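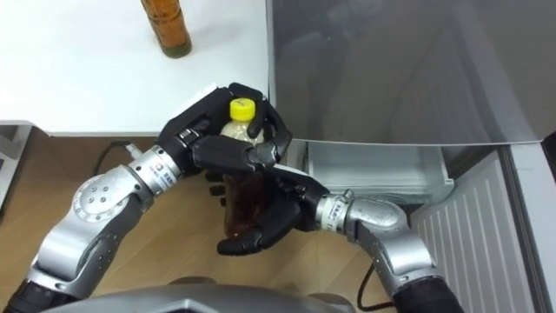
Korkor Bonsu wrote in to ask why the June bulletin gave one storage time for cold-brewed tea while the label guide handed out at the Galbridge workshop gave another. The two documents were written for different products. The bulletin covered tea brewed and kept cold from start to finish. The guide covered tea brewed hot, then chilled. The two should have been cross-referenced, and the next printing of the guide will do that.

The rest of this item sets out the current advice for members who make tea in small batches for sale by the bottle. It replaces the table on the back page of the June bulletin.

**Brewing**

Hot brewing remains the default method. Boiling water poured directly over the leaf reduces the number of microbes that come in with it. Cold brewing has no such step, and the leaf should be treated as a raw ingredient. Members who cold-brew are asked to keep the supplier's lot sheet with the batch record.

Steep time affects flavor and clarity more than safety. Black teas steeped strong and chilled fast tend to cloud as the caffeine and polyphenols come out of solution together. The haze is harmless, but it generates complaints. A slower first stage of cooling reduces it and conflicts with the cooling rule below. Where the two conflict, follow the cooling rule and accept the haze, or brew weaker.

**Cooling**

Hot-brewed tea that will be sold chilled should be brought down to refrigerator temperature without a long stay in the warm range. Shallow pans and an ice bath both work. A full stockpot placed in a walk-in does not cool fast enough at the center, and it warms whatever is shelved near it. Zemside has moved to brewing a double-strength concentrate and finishing with ice made from filtered water. The ice must be weighed and counted as part of the recipe, or the strength will drift from batch to batch.

**Filling and headspace**

Fill cold, leave a consistent headspace, and cap at once. Tea foams when it is poured from a height or pushed through a narrow nozzle, and foam at the neck makes the fill line hard to judge. Lower the nozzle below the surface of the liquid or slow the pour. Let the foam settle before topping up – a bottle topped up through foam will usually end up short.

Screw caps should be tightened to the same torque each time. Hand tightening is acceptable for small runs if one person does the whole run. Check a few bottles by laying them on their sides on dry paper.

**Sweetened and milk teas**

Sugar shortens the useful life of an opened bottle and should be listed on the batch record by weight. Milk teas fall outside this advice entirely. They are dairy drinks for labeling purposes, and members should use the separate dairy sheet. The same applies to oat and soy versions until the sheet is revised.

**Records**

The Mussa log template now has 18 fields, down from the earlier version, and fits on one side of a page. Fields for brew start, end of cooling and time of capping are mandatory. Initials alone are no longer enough in the sign-off box; print the full name.

Last season members filed 1,521 batch records. Of these, 258 were missing a cooling time, and most of the gaps came from batches finished at the end of a shift. A batch with no cooling time cannot be defended if a customer complains, even when the tea was handled correctly.

**Storage**

Set the refrigerator to keep product at or below 4°C and measure the product, not the air. A probe in a capped bottle of water on the warmest shelf gives a fair reading. The door shelves run warm in most reach-in units and should be used for sealed syrups or left for other stock.

Drudska probes bought through the group order need their calibration checked in ice water before first use. Write the offset on a piece of tape and attach it to the handle. Replacement batteries are in the supply cupboard and can be signed out on Monday.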